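**FOR IMMEDIATE RELEASE**

June 7, 2020

# Shared workshop in Drillthorpe releases plans for Jitum, a hand-held gripper set people can build at home

**DRILLTHORPE** - The Pledelgate workshop today released the full plans for Jitum, a pair of hand-held grippers that let a person record hand movements for a robot arm to learn from. The release includes printable part files, a parts list, wiring notes and a build guide written for people who have a home printer and a basic set of hand tools.

Jitum was designed and built by members of Pledelgate, a shared workshop with 165 members. The project was led by Baltasar Benítez, a former appliance repairman who joined the workshop to use its printers, and Thongchai Duangkaew, who wrote the recording software.

The user holds one gripper in each hand and does an ordinary job with them, such as picking up a small part and setting it down somewhere else. A camera on each gripper records the work from close up. Marker cubes on top of the grippers are used to track where each one is and how it is turned. The recordings are then used to train a robot arm fitted with the same kind of fingers.

"I wanted an arm at home that could sort hardware, and I did not want to write out every move by hand," said Benítez. "Showing it the job was easier. The first set we made was too heavy and the trigger stuck, but it recorded."

**What is in the release**

- Print files for the gripper body, the trigger, the camera mount and the marker cube
- Two finger designs, one soft and one rigid
- A parts list with substitutes for the harder-to-find screws and springs
- Wiring notes for the camera and the trigger sensor
- Recording software for a desktop computer
- A printed-page version of the guide, for use at the bench

The body prints in four sections and is joined with machine screws. No glue is used, so a cracked section can be swapped without printing the whole body again. Each gripper needs almost 200 grams of filament. The workshop advises builders to print the trigger last, after the body has been put together and checked for fit.

Fingers slide into a slot at the front of the body and are held by a single pin. The soft fingers hold odd shapes well and are easier on fragile items. The rigid fingers are better for thin edges and are quicker to print. Builders can change from one type to the other without redoing the wiring.

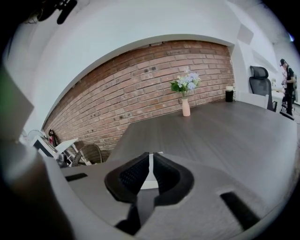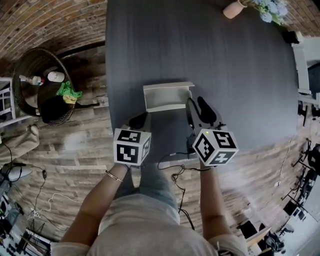
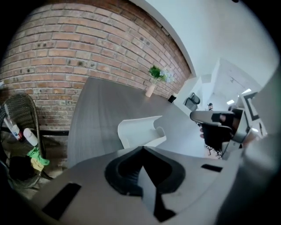
*Jitum grippers at the table. The middle photo shows the two marker cubes from overhead. Photos: Pledelgate*

**Testing**

Members tested the design over the spring, using it on small table jobs. The test plan called for 100 recordings of each job before any training was tried. Duangkaew said the early recordings were uneven because each person held the grippers in a different way.

"Some people keep their elbows in and some people reach," said Duangkaew. "We ended up writing a page on how to sit and where to put the object. It is the dullest page in the guide and it made the biggest difference."

The testing also led to two changes in the body. The cable exit was moved so that it no longer rubs on the wrist, and the marker cube was given a wider base after several came loose when grippers were set down hard. Both changes are in the files released today. Anyone who built from the draft files passed around among members should reprint the cube base.

Lighting turned out to matter as well. Tracking was poor near windows in the afternoon, when glare washed out the cubes. The guide recommends a matte finish for the markers and steady overhead light.

**Known limits**

Jitum is a recording tool and does not include a robot arm. The finger mount has been fitted to one model of arm so far, the Ulloa, a small desktop arm built by workshop members from their own plans. Builders with other arms will need to make an adapter plate. A blank plate with the Jitum hole pattern is included as a starting point.

The grippers are made for light objects. They should not be used with knives, hot cookware or anything under power. The trigger sensor has to be set again each time the fingers are changed - a step that takes a few minutes and is covered in the guide.

Left-handed and right-handed builders use the same parts. The trigger opening is a snug fit for larger hands, and a wider version is being drawn.

**Availability**

The files and the guide are free to download and may be changed and shared. People without a printer can order a set of printed parts from the workshop at cost. The first run of printed parts is limited to 200 sets, with screws and springs included. Cameras and cables are not included and must be bought separately.

Pledelgate plans to publish an update in August with the wider trigger, a second adapter plate and any fixes sent in by builders. Members will also take reports of parts that fail. A photo of the broken part and the print settings used are the most useful things to send.

**About Pledelgate**

Pledelgate is a member-run shared workshop in Drillthorpe with benches for woodworking, electronics, sewing and 3D printing. Members pay a monthly fee and have use of the tools after a short safety class. Past projects include the Ulloa desktop arm and a bench-top cable tester.

**Contact**

Baltasar Benítez, build and parts questions
Thongchai Duangkaew, software questions
Pledelgate workshop, Drillthorpe

\###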